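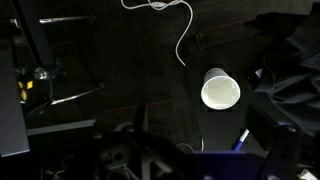

Desk tidying is a lot more fun when you start small, and this folder is my collection of notes on doing exactly that! The whole method grew out of two things every office has lying around: paper cups and pens. A plain white cup makes a lovely pen holder. It shows up beautifully on a dark tabletop, so you always know where to reach, and a blue-capped pen lying next to it is the perfect first thing to put away.

## What's in here

- `cups.md` – notes on paper cups as holders, with the 2 sizes I like best
- `cables.md` – ties, loops and labels for cords on desks and carpet
- `chairs.md` – jackets, bags and other things that end up on seats
- `higuchi/` – checklists from the Higuchi office, 14 in all

Misaki Oshima wrote most of the cable notes and they are wonderful. Read those first if your floor looks anything like ours.

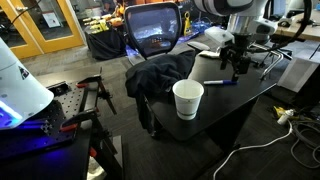
*Cup and marker on the dark table, mesh-backed chair behind.*

## Using the checklists

Pick one surface and clear it to the edges. Pens go in the cup, caps on. Cups get checked for leftover coffee before anything goes in them (I have lost a good marker this way). Then look at the chairs – a jacket over a seat counts as clutter too, so find it a hook. 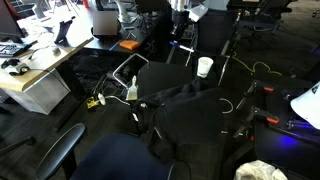

Cords come last. Trace each one from plug to device before you tie anything, and leave enough slack for the chairs to roll. The Brismont checklist does this in the opposite order and Tamsin Lindgren swears by it, so try both!

## Adding your own

New checklists are very welcome. Plain Markdown, one room per file, under 100 lines. Put the room name in the first line.

Last updated 27/07/2018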